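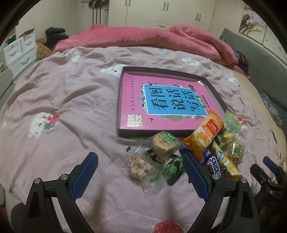
Snack and book task, bedroom station, hand-held gripper at the pile.

2019-03-30

Demonstrations for the Plelinine task set resumed in the bedroom at Sutter. The task is the one agreed with Skidura in November: wrapped snacks are to be moved by hand-held gripper from the bedsheet to the dark tray, with the book left lying in it.

Over 20 demonstrations were recorded and 3 were rejected. Two of those failed on the Snickers bar, which the operator took too near its end, so that it turned in the jaws before reaching the tray. The third was stopped when the sheet was picked up together with a clear packet. Operators are reminded to close the jaws only after the wrapper has been lifted clear of the folds.

The clear pastry packets remain the slowest items. A firm grip crushes the contents and a light one slides off – the written instructions from Clarov give no guidance on this point. A request for a revised paragraph was sent before noon.

The blue pads were wiped at each break. It was decided that the sheet would not be smoothed between demonstrations, as the policy must cope with wrinkled bedding. The order of the snacks is to be changed after every 4 demonstrations.

Remote-control sessions on the same task are postponed until the link delay has been measured again. Log sheets filed. Tray and book to stay on the bed overnight.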